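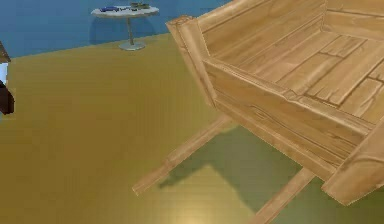 Simulation Scene Rules: Frequently Asked Questions

Maintained by Greer Ritchie and Urho Turunen for the Preseline project. Covers rendered indoor scenes used in manipulation trials. Last revised in June.

Which scenes do these rules apply to?

Any scene submitted to the Preseline library, including scenes converted from the older Navarrete set. Scenes used only for internal debugging are exempt until a result from them is reported.

Do background objects need collision geometry?

Yes, if the arm can reach them in any permitted start pose. Objects outside reach may be visual only, but must be tagged as such in the scene file. Slatted or trough-shaped furniture must not be closed over with a single convex hull. Use one hull per panel and one per leg.

What if a drawer front has no handle?

Declare the drawer as fixed or as push-to-open. Do not leave the joint type blank. A plain panel with a visible seam is acceptable in either case, provided the task text does not tell the policy to pull a handle. 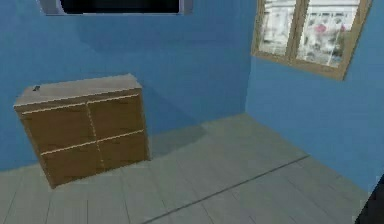
Figure 2. Cabinet with four plain drawer fronts, two by two, against the back wall.

Can I place small objects on top of furniture?

Yes. Let physics settle before the first recorded step. The default is 121 settling steps. If an object is still moving after that, the episode is rejected with error 1907.

May part of the arm appear in a scene view?

Yes. Do not crop or mask it. Masking changes the input and makes runs hard to compare.

Is low texture resolution grounds for rejection?

No. Missing textures are. So are surfaces that flicker between steps.

How are seeds reported?

List every seed used, including failed runs. Reports that give only the best seed are returned to the submitter.

Who approves an exception?

Soledad Cáceres for geometry, Oskari Ruotsalainen for everything else. Requests need the scene file, the rule number and a proposed end date. Exceptions do not carry over to a new release.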